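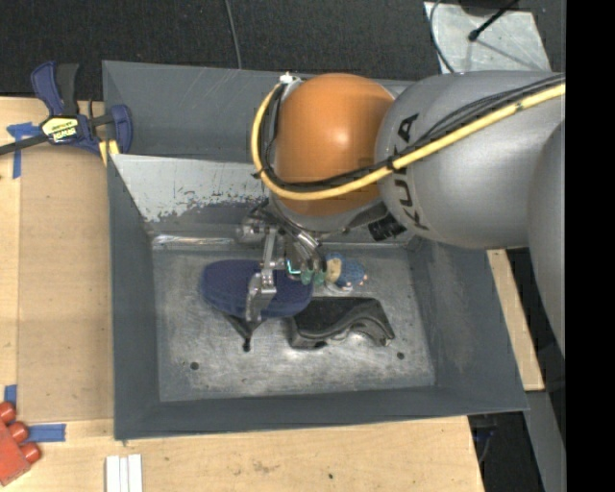

PRESS RELEASE
For immediate use

Zunell Park opens new family land "Corrigan Harbor" with water ride, evening show and a calm garden for small children

Treneck, June - Zunell Park, the family amusement park on the north side of Treneck, opens its new themed land Corrigan Harbor to all guests this month. The new land is the largest extension of the park up to now. It has six attractions, two places to eat, a covered stage and a garden where families with small children can take a rest from the noise.

Corrigan Harbor tells the story of a fishing village which is waiting for its boats to come home. Guests enter the land through a stone arch beside the old carousel, and from there a wooden walkway leads them down to the water. All the attractions stand along this walkway, so a visitor with a stroller or a wheelchair can reach every entrance without using stairs.

The main attraction: Galtau Run

The main ride of the new land is Galtau Run, a boat ride with a track of 1,965 feet. The boats start slowly inside the lighthouse, where the guests hear the keeper talk about a storm on the sea. After this the boat climbs to the top of the lighthouse hill and goes down on the other side into the harbor. There is a second, smaller drop near the end of the ride, and it is inside a dark cave, so the guests do not see it before they are in it.

Riders will get wet on Galtau Run. How wet depends on the seat, and the front row receives the most water. Lockers for bags and phones are found on the left side of the entrance, and they are free of charge for the time of the ride. Guests who do not want to ride can stand on the bridge over the last part of the track and watch the boats arrive. Please note that the bridge is also inside the splash area.

The waiting line of Galtau Run is mostly under a roof. It passes through the rooms of the harbor master, with maps, ropes, letters and an old radio which plays the weather report of the village. The design team of the park wrote 174 short weather reports for this radio, and a family that rides more than one time in a day will probably hear different ones. Some of them give small hints about what will happen in the evening show.

Five more attractions

Next to the main ride, Corrigan Harbor offers five attractions for different ages:

The Net Swings - a chain swing ride over the shallow side of the harbor. Children can ride together with an adult in the double seats.

Captain's Kettle - a turning ride with round cabins. Each cabin has a wheel in the middle, and the guests decide by themselves how fast they want to turn.

Little Ferry - a quiet boat trip around the island for all ages. The ride has no drops and no loud sounds. Babies may ride on the lap of a parent.

Rope Yard - a climbing playground with nets, bridges and two long slides. The lower part is made for children before school age and has its own gate.

The Fog House - a walk-through attraction with mirrors, soft floors and moving light. It is a little bit dark inside but it is not meant to be scary.

The minimum height for each attraction is written on a sign at the entrance, and also in the free park map. Staff members at the entrance will measure children if the parents are not sure. A child who is measured one time gets a colored wristband, and with this wristband the measuring does not need to be repeated at other rides on the same day.

Evening show on the harbor stage

Every evening when the park is open late, the story of the village continues on the covered stage. The show has the title "The Boats Come Home" and uses live music, singing and lanterns. It was written by the own entertainment team of Zunell Park, and the songs were made especially for it. There is seating for 300 guests, and more people can stand on the walkway behind the benches.

The show begins at 8:30 p.m. and no extra ticket is needed. Seats cannot be reserved, except for the first row on the right side, which is kept for guests in wheelchairs and the persons who come with them. The music is loud in a few moments, mainly when the boats arrive. Ear protection for children can be borrowed at the guest desk near the stone arch and should be given back after the show.

In case of strong wind the show will be played in a shorter version without the lanterns. The park will announce this over the speakers in the afternoon and on the board at the main gate.

A garden for taking a break

Many families told the park in the last seasons that a full day is long for small children, and that they would like a place where nothing is moving and no music is playing. For this wish the park has built the Lighthouse Garden, behind the Little Ferry. It has grass, shade trees, benches with backs and a small house with changing tables, a sink, a microwave for baby food and two closed rooms for nursing. Families may bring their own food into the garden and stay as long as they like.

There are no speakers in the garden, and the path around it is closed for the costumed characters and for the snack carts. Guests who are sensitive to noise are also welcome there, with or without children.

Food in Corrigan Harbor

The Salt Barrel is a self-service restaurant with fish, chicken, soups and a vegetarian stew. Children's plates come in two sizes. The kitchen keeps a folder with information on allergies at each register, and guests may ask to see it before they order. The second place, the Galtau Bakery, sells bread rolls, sweet pastries, coffee and cold drinks from a window on the walkway. It opens together with the park gates, while the restaurant opens at 11 a.m.

Water can be filled for free at the two drinking fountains, one beside the Rope Yard and one at the entrance of the garden.

Tickets and arrival

Corrigan Harbor is included in the normal day ticket of Zunell Park and in all season passes. Guests do not need to buy a separate ticket for any of the attractions. Holders of a season pass who bought it before the opening do not have to change their card.

In the first weeks the park expects a high number of visitors. On busy days, a return time system will be used for Galtau Run. Guests can pick up a return time at the board in front of the lighthouse, visit other parts of the park, and come back at the time that is printed on the slip. Every person who wants to ride needs an own slip, also children. The slips are free, and they are given out until all times of the day are taken.

The park recommends to come in the morning and to visit Corrigan Harbor either directly after the gates open or in the last two hours of the day. The parking area on the north side is the closest one to the new land. The shuttle bus from Treneck station stops at the main gate, and the last bus back to the station waits until the evening show is over.

Changes in other parts of the park

With the opening of the new land, some paths in the park have changed. The carousel has been moved a short distance toward the main gate and has received new lights. The path between the carousel and the train station of the park is now wider - this was a narrow place in the past, above all after the parade. The parade itself keeps its time at 3 p.m. but now ends at the stone arch and not at the fountain.

The old picnic tables which stood on the ground of the new land can be found again near the train station. The small bumper boats, which were closed at the end of last season, will not return.

About Zunell Park

Zunell Park is a family amusement park in Treneck with rides, shows, playgrounds and a park railroad. It is open from spring to fall, with additional days in the winter holidays. The park is made for families with children of all ages, and most of its attractions can be used by parents and children together.

Information for the press

Members of the press who want to visit Corrigan Harbor are asked to contact the press office of Zunell Park at least two working days before the visit. Filming on the rides is possible only before the park opens to the public, in the company of a staff member. Loose cameras and phones on sticks are not allowed on Galtau Run, the Net Swings and Captain's Kettle at any time. A press map of the new land and the text of the songs can be requested from the same office.

Press office, Zunell Park, Treneck
Office hours: 9 a.m. to 4 p.m.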